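Growing loofahs in a short season, worth it?

ranjbar_g
Okay so I started mine indoors this year and I'm finally picking in October, 162 days from seed. Two vines on the cattle panel, tons of flowers (the bees went nuts!) and then forever waiting for the things to turn brown. Anybody up north getting them to finish on the vine?

denon79
Never once. I pull them green before frost and dry them on top of the water heater. Peels fine.

mossyporch
Ugh, I have to disagree with denon. Every green one I ever pulled went moldy or came out flimsy, like a wet paper towel. If the skin isn't loose and papery I leave it alone, frost or no frost.

denon79
Frost turned mine to mush two years running, so no thanks. Maybe your fall is drier than mine.

ranjbar_g
I'm kind of with mossy on this, the early ones I peeled had hardly any fiber. Do you guys bleach? My sister says a quick dip, I kinda like the tan.

mossyporch
No bleach! Soak, whack the seeds out, hang it up. Beige is the right color for a loofah, and I will die on that hill. 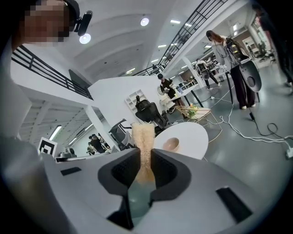
rough, beige and loofah-looking, the color I mean

denon79
Fine, you win on color. Still picking mine green though.

lokosgate_lou
Anyone have seeds to trade? I've got way too many from a fat one, can mail after the holidays. Also has anybody tried them in a 2 gallon pot or is that dumb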